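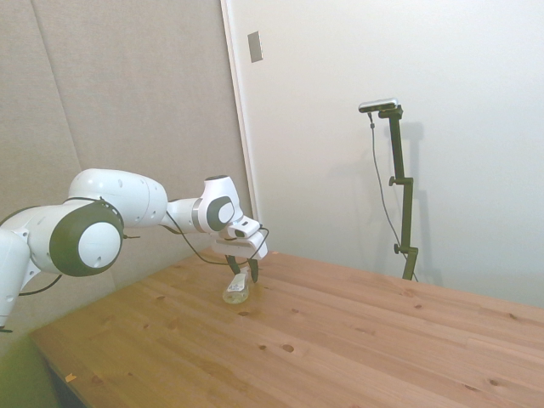
4.2 La voix du narrateur

Les 195 comptes rendus de lecture réunis par Felicidad Sarmiento sont passionnants ! Dès qu'un roman d'aventures change de narrateur, les jeunes critiques s'animent — et 16 d'entre eux citent la même page de Lilulero.

Figure 3. Bras robotisé blanc et table en bois clair.
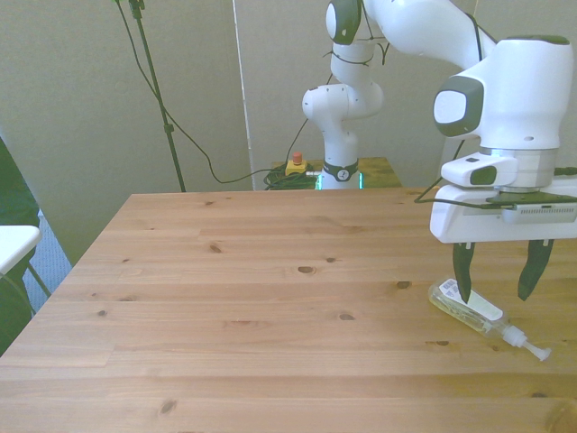

Département de littérature jeunesse, Université de Macaraeg

Vallejo y voyait un effet de mode. Nos relectures suggèrent un vrai plaisir du doute, très vif chez les plus jeunes.

Rubrique : Lectures et réception
Dernière mise à jour : 17 septembre 2024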